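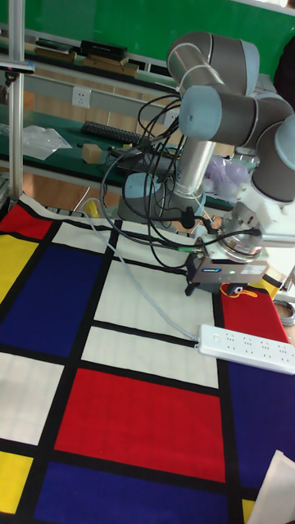

Arm and gripper on the bench, cables not yet tied back.

Steltarby Bench Arm Bundle: what I'd budget for

I get the same email every March, when grant money has to be spent: "What does a bench arm cost, all in?" So I put the numbers on the bundle page, where they should have been from the start!

The bundle is $3,053 for the season if you rent. That covers the arm, the Andosel gripper, the controller and the cable set. Shipping both ways is another $520, and yes, I know, but these crates are heavy and I've seen what cheap freight does to a wrist joint.

Please plan for the small stuff too. People price the arm down to the penny and then forget the table it stands on, or somewhere to plug everything in. I'd set aside money for a power strip, some cable ties (more than you think) and a decent cover for the tabletop.
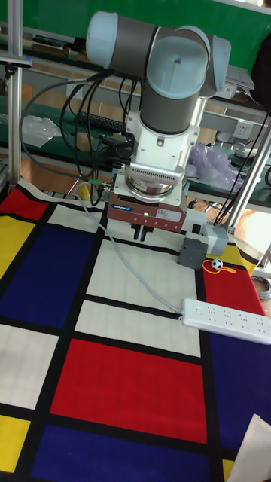 If you're adding a force-torque sensor, tell me before you order, so I can check the bracket and send the right screws. The Lò mount fits most of what we rent. The older Nasura one needs an adapter plate, and I only keep 4 of those on the shelf, so they go fast.

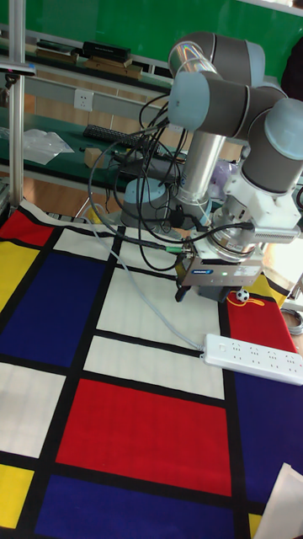
Test objects are the cheapest line in the whole budget, and my favorite one to talk about. You don't need a fancy kit. I like little things with a bit of character, like a miniature soccer ball with a string on it, and you can fill a shoebox with that sort of thing for $30. Get a mix of hard, soft and round, and buy doubles of anything tiny (it'll roll under a bench sooner or later).

Lead time is 4 weeks once I have your purchase order. Need a formal quote for your finance office? Use the form at the bottom of the page and tell me your bench size and your outlet type.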